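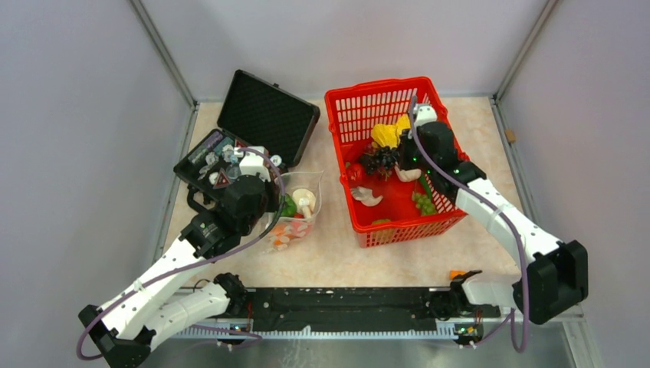 Vokwood Storage, Unit 7 – monthly fire and safety check
Date of check: 2024-09-05

1. Entrance and loading door
Door closes by itself: yes
Ramp free of oil and leaves: no
Comment: leaves were swept during the visit. The drain beside the ramp is still half blocked.

2. Escape routes
Both routes clear: no
Comment: two pallets from Drellilska were standing in front of the rear exit. They were moved at once, but the same remark was made last month. Please paint the yellow lines again.

3. Fire extinguishers
Pressure in the green zone: yes
Seals complete: yes
Comment: the one near the office has a loose bracket. Next service is in December.

4. Emergency lights
All working: no
Comment: the lamp over the stairs goes off after a few minutes. New battery is ordered.

5. Racking
Load signs readable: yes
Damage to uprights: small
Comment: maximum is 400 kg per shelf. One upright in the second row has a dent – it is below the limit, but I marked it with tape and want to see it again next time.

6. Electrical
Panel door locked: yes
Extension leads in good state: no
Comment: one lead with a cracked plug was taken out of use. The heater in the canteen must not be connected to an extension lead.

7. First aid
Box complete: no
Comment: eye wash is past its date, and plasters are few.

Result: passed with remarks. Points 2 and 4 to be closed before the next check.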